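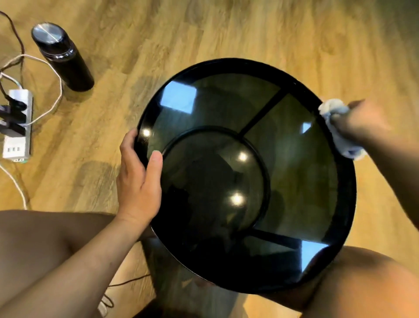
Nhung Phan认为，玻璃圆几是家里最诚实的一件家具，谁上午喝过茶、谁傍晚开过窗，它全都替你记着。这句话后来常被喜欢圆几的人引用，用来说明玻璃面小边几的脾气：好看，轻巧，也藏不住一点灰。

玻璃圆几，又称玻璃面圆边几、圆角几，是放在沙发、扶手椅或床侧的小型圆桌，由圆形外框、玻璃台面和支撑结构组成。它与茶几的区别主要在位置和尺度：茶几居中，供几个人共用；边几靠边，通常只伺候一个座位上的人，一盏灯、一本书、一只杯子就差不多满了。正因为小，它几乎可以出现在任何角落，这也是它特别讨人喜欢的地方！

名称

中文里“几”原指低矮的小桌，供人凭靠或置物。“圆几”只说形状，“边几”说的是摆放的位置，两个词在日常使用中常常混用。家具店有时把带茶色或灰色玻璃的款式单列，叫作“茶玻圆几”或“灰玻圆几”，买的人也跟着这么叫。

构造

常见的玻璃圆几有一道环形外框，玻璃嵌在框内或搁在框上。嵌入式的台面与外框形成一道细缝，手感利落，但缝里容易积灰；搁置式的玻璃略大，边缘外露，须磨边处理。框下多有腿或底环，有些款式在下方另设一个较小的圆环，用几根直杆与外框相连。从正上方往下看，大圆套着小圆，直杆像轮辐一样伸出去，透过玻璃隐约可见，十分耐看。许多人选这种几，就是冲着俯视时的这个图形去的。

外框颜色以黑色最为普遍。黑框配深色玻璃，整张几显得沉静，放在浅色木地板上对比尤其漂亮，木纹透过玻璃暗下去一层，地板和几面像是叠在一起。黄铜色框配透明玻璃则明亮得多，适合采光不足的房间。

玻璃

台面玻璃可分为透明、着色和磨砂几类。着色玻璃是在原料中加入着色成分制成的，颜色贯穿整片玻璃，不会因擦拭而变淡；另有一类在背面贴膜或喷涂，清洁时要避免水渗进膜边。着色玻璃的反光相当强，白天映窗，晚上映灯，坐在旁边喝茶时能看见天花板上的灯化成小小的亮点，光是这个就值得把几搬到窗边试一试。

反光强也意味着痕迹明显。指纹、水渍、布毛在深色玻璃上比在透明玻璃上更扎眼，侧光下尤甚。磨砂玻璃不显指纹，却容易吃进油渍，打理起来并不省事。

用于台面的玻璃一般应为钢化玻璃。钢化玻璃的表面和边部处于受压状态，耐冲击性好，破碎时裂成小颗粒。它的弱点在边缘，硬物磕碰边角比敲击中央更危险，搬动时宜托住框架，不要捏着玻璃提。

擦拭与保养

擦玻璃圆几是一件很有满足感的小事。面积小，几下就见效，亮起来的那一刻真叫人高兴！通行的做法如下。

先用干布或软刷去掉浮灰，灰粒带着擦容易在玻璃上拖出细痕。再用微湿的软布擦台面，有油渍时在水里加一滴中性洗涤剂。擦拭的路线各有各的说法，Kuldeep Prajapati主张从中心向外螺旋走，Gleice Tavares则坚持先绕外框一周，再收拾中间，她的理由是框边的灰总会被带回玻璃上，早晚要先处理它。两种走法效果差别不大，框边积灰较多时后一种更省布。

擦边的时候，一只手扶住外框，另一只手用布沿着边缘推。小圆几分量轻，不扶容易在地上滑动，腿脚会蹭伤地板。布可以团起来用，褶皱正好能塞进框与玻璃之间的细缝；擦大面时再摊平，换干净的一面收尾。最后换一块干布抛一遍，水痕多半就没有了。

外框若为喷涂金属，忌用百洁布和含研磨颗粒的清洁膏。漆面一旦磨出亮斑，很难补得均匀。玻璃清洁剂宜喷在布上，直接喷在台面会流进框缝，时间久了，缝里会结出一圈灰白的垢。

玻璃下面的一侧常被忘记。深色玻璃尤其会骗人，上面怎么擦都像蒙着一层雾，其实雾在背面。把几侧过来，从底下擦一遍，往往整张几都换了模样。

尺寸与摆放

边几的高度以接近沙发扶手为宜，手一伸就能放下杯子，不用弯腰。Zallholm目录中的一款圆几高635毫米，属于偏高的一类，配高扶手椅很合适，配低矮沙发就显得突兀。Kukeck的圆几普遍低一些，附带的安装说明把几面与扶手的高差控制在10厘米以内，这个数字在爱好者中颇为流行。

圆几与墙之间宜留一点空隙，既方便擦到外框背面，也不至于把墙皮蹭花。铺木地板的房间可在腿下贴毛毡垫，毡垫吸了灰会变硬，应隔一段时间更换。

收藏与爱好者

玻璃圆几在旧家具爱好者中有一小批忠实的拥趸。Định Ung在Veltthorpe整理的一份私人目录收录了近100张圆几，按外框、玻璃颜色和下部结构分类，其中9张带有内环与直杆，被他单独列为一组。Mỹ Nghiêm为目录撰写了玻璃颜色部分，她对“烟灰”与“墨绿灰”的区分写得极细，建议把玻璃放在白纸上、在自然光里看，因为深色地板会把颜色整个压暗。Thân工坊至今仍接受旧圆几换玻璃的委托，尺寸须由顾客自行量好，量的是框的内径。

参见

茶几；套几；钢化玻璃；木地板养护

本条目最后修订于2024年6月9日。

本网站使用Cookie以改善您的浏览体验。继续浏览即表示您同意我们使用Cookie。 接受 管理偏好设置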